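The Zelholm Cure

My uncle came back from Zelholm in July with seven bottles of water and a new way of walking. The water was from the spring. The walking, he said, was from the water.

"Lift your feet," he told me at the bus station. "Look at mine. Do you see any drag?"

I saw a man of sixty-eight in new shoes. I took his suitcase, and he let me, which told me something about the cure.

He had paid for nine days at the Leclerc house, up the hill from the bathing rooms. Each morning at five they gave him a glass of the water and told him to think about his knees. In the afternoon they gave him another glass and a lecture. A man in a cream jacket explained that water remembers the rock it comes through, and that old rock is patient, and that the patience gets into the joints. My uncle had written this down. He read it to me in the kitchen with his finger under the words.

"Whose joints?" I said.

"Anybody's."

"Then why isn't the bus driver cured? He lives there. He must drink it all day."

My uncle said the driver probably didn't think about his knees.

The bottles cost 22 apiece. I put one next to a glass from our own faucet and asked him to turn around while I moved them. He refused. He said that was the kind of thing a person did when he didn't want to be well. Then he went into the front room and lay down, and I heard him groan on the way, the same low groan as in spring, with the same little cough at the end of it.
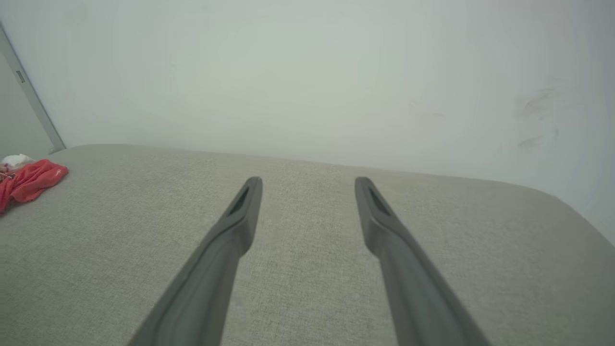
Arash Ghasemi took his side, when it came up over cards that night. The water was most likely water, fine, but a man who has been told for nine days that he's getting better has had nine days of good company, and what did I plan to give him in its place? A test with two glasses?

I said I planned to give him the truth.

"He's had that," Arash said, and put down a queen.

I didn't care for this. It's a handy argument for anybody selling bottles. You could defend the man in the cream jacket with it, and his lecture, and the Leclerc house with its five o'clock bell, and by the end you'd be thanking them. I said so. Arash asked if I was going to play a card.

The next week my uncle started on the neighbors. He told the woman downstairs about the patient rock. He told the boy who delivered for Flernen, who had a perfectly good pair of knees and was in a hurry. He poured them each a thimble of it, no more, and watched their faces. The woman downstairs said she felt something in her hip. I asked her what. She said a kind of warmth. It was 90 degrees in the stairwell. 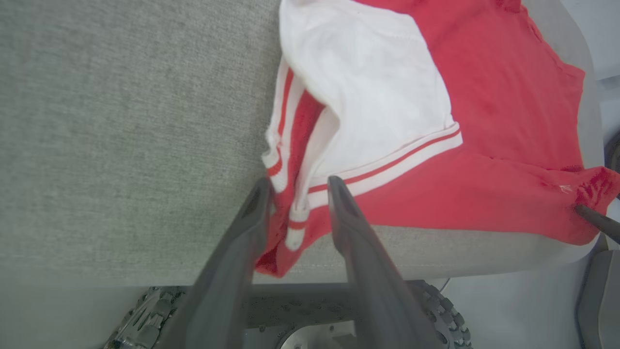
By the fourth bottle he was walking to the river and back. I want to be fair about this. In spring he hadn't walked to the corner. But in spring he'd had nowhere to go, and now he had people along the way who wanted to hear about Zelholm, and a bench by the Merkeo warehouse where he sat for most of the morning. If you left out the bench it was a long walk. If you counted the bench it was a morning on a bench with some walking at either end.

I explained this to him. He listened with his head on one side.

"You should come with me," he said. "You drag your feet."

"I don't."

"Listen to yourself on the stairs sometime."

So I listened, going down for the mail, and the left one did scrape a little. It was the shoe. The heel had worn.

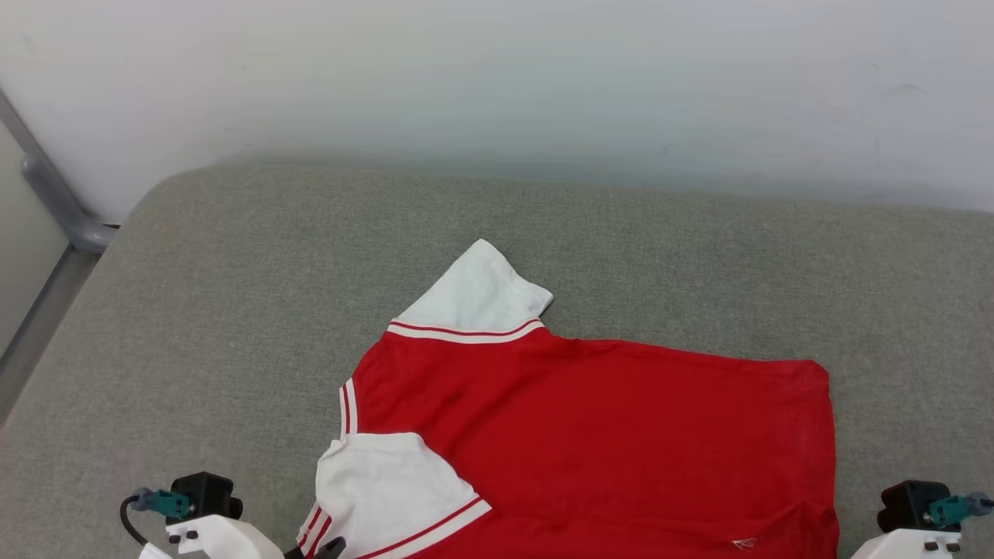

The last bottle ran out while he was at the barber's. I found it on its side by the sink with the cap off and the towel soaked under it. I may have knocked it with my elbow when I did the dishes. I stood there a while, then rinsed it, filled it from the faucet, screwed the cap on hard and put it back in the row with the empty ones.

He had a glass before supper. He held it up to the window first, the way the man in the cream jacket had taught him.

"Well?" I said.

"Colder than usual," he said. "It's stronger at the end. They warned us it would be."

Then he poured a second glass and pushed it across to me, and waited, and I drank it.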